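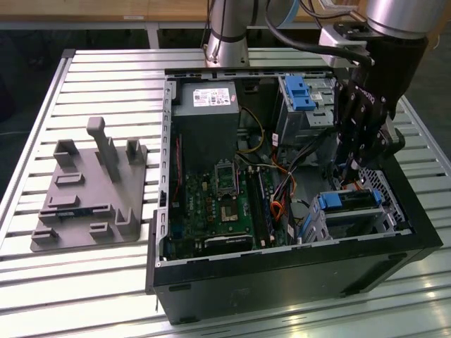 Teardown bench, arm cell, August

Bench notes, continued from the last page. Written up after the 4 o'clock handover, so the tone is what it is.

Case on its side, panel off, fixture plate to the left of it. Purutar still wants a yes or no from us on whether the cell goes onto the day shift for desktop towers. My answer at the moment is no, and I want the reasons down before the next demo makes everybody cheerful again.

What was promised

The sheet from Stistden that came with the proposal says the cell "frees skilled staff from repetitive handling." I have read it a few times now. On our floor the repetitive handling is carrying towers from the pallet to the bench and pulling the side panels. The cell does neither. A person carries the tower, lays it down, takes the panel off and gets the thing square on the slats. Then the arm gets to do the part most of us like, where you look inside and decide what is worth keeping.

I said this at the review and was told the carrying would come "in phase 2." Phase 2 has no money against it as far as I can find out.

What a tower is like inside

The Prinik software plans from a model of the case. Fine for the metal. Drive bays, latches, slots: they stay where the drawing puts them. Cables don't. Every tower that comes through here has been opened by somebody before us and the wiring put back however it would go. You get a power loop lying right over the memory slots, or a bundle slung across the board, and that loop is in a different place on the next one.

A person shoves it aside with the back of the hand and doesn't remember doing it. I watched myself for part of a morning and I do it constantly. Ask me to write the procedure for it and I can't, which is a problem, as the procedure is what I've been asked to write.

Blue latches on the drive bays are the best target we have. Good contrast against the dark metal, and you know what a latch is for. If I had to pick one job to leave with the arm it would be those.
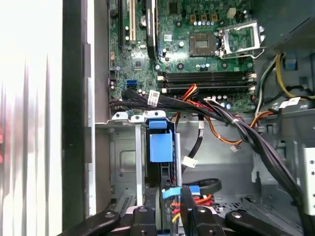
The socket is the one I'd keep away from it for now. Once the processor is out and the lever and frame are swung open there is nothing in there that forgives a fingertip, and a board with a spoiled socket goes from the resale shelf to the scrap bin. I've asked for a keep-out zone over that part of the board. Ren can do it in the setup screen, apparently, but it has to be drawn again for every board layout. So who draws it? Whoever is standing at the cell, I suppose, and that time goes in nobody's column.

Numbers, such as they are

The target on the Stistden sheet is 244 towers per week for one cell with one attendant. I don't know where it came from. I asked whether it included loading, and whether it assumed one model of tower or the mixed pallets we get. No reply yet. Until I have one I am not writing it on the whiteboard, and I'd ask the rest of you not to either. Once a number is on the whiteboard it becomes ours.

The attendant

This is the part I care about more than the latches. The plan turns 3 bench jobs into one attendant and 2 people on "intake and sorting." On paper the headcount doesn't change, and I believe that for this year.

What does change is what you spend the day on. The attendant watches and clears stops. Anyone who has minded a machine knows what that is like after lunch: you can't walk off, you can't start anything else, and you're blamed for the stop you didn't catch. Intake is lifting. At the moment we rotate lifting with bench work, partly for our backs and partly for our sanity, and the plan has no rotation in it at all. I've asked for that to be fixed before anything else gets talked about. Same hours, same faces, worse day.

Also training. New people here learn by taking towers apart. They find out what a tired capacitor looks like, which drives are worth testing, which makers hide a screw. If the arm gets the easy towers and the attendant gets whatever it gives up on, a new person meets only the awful ones. I can't see how anybody gets good that way.

To be fair to it

It doesn't get bored with latches. It will do the same small pull at the end of a shift that it did at the start, and my thumbs would like some of that. The fixture plate is a decent piece of thinking too, whoever drew it up, and I'd happily have one on the manual bench with no robot attached.

I'd say yes to a smaller thing: latches and drives only, on one tower model at a time, sorted beforehand, with a person on the same bench doing the board by hand and the attendant duty swapped at every break.

To do

Get an answer on the 244.
Write up the cable problem with the worst towers set aside from the next pallet.
Ask Ren support if a keep-out zone can be saved and copied between boards.
Rotation: get it in writing.
Masking tape line on the floor by the cell has worn through at the corner. Redo.
Somebody has the long Phillips from drawer 3. Please put it back.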